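The Shelf at Čierny Street

Drahomíra Polák took over the night shift at the shop on 23rd October. The owner gave her a key, a torch and a notebook with a list of what went where. Water at the bottom, juice above it, tea by the till.

The first hours were slow. A man bought matches. A girl from the Prenis bakery came in with flour on her sleeves and asked for change. After midnight the bus to the depot went past with its lights off, and then there was only the hum of the fridge.

Drahomíra started on the tea. The last person had left the bottles facing every way, so she turned them round until the labels pointed at the door. She couldn't read the Chinese on the red ones. Her brother could have, before he moved away. He used to bring the same kind home from work and drink it standing up, with his coat on. 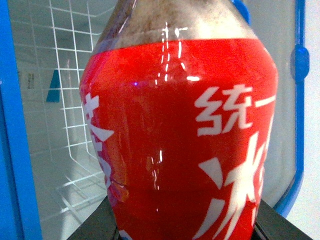 "How do you want the red ones, in a row or in pairs?" she had asked the owner.

"In a row, with the big white writing to the front, and the older ones where people reach first."

So she put them in a row. It took her until two. She wrote the time in the notebook and the number of the delivery, 2827, which she copied twice as her first 8 looked like a 3.

At half past four a driver came in and walked straight to the shelf. He took a bottle from the front, paid in coins and asked whether her brother still worked at Zerkivix.

"He left in December," she said.

The driver nodded and put the bottle in his pocket. When he had gone she went back to the shelf and moved the next one forward.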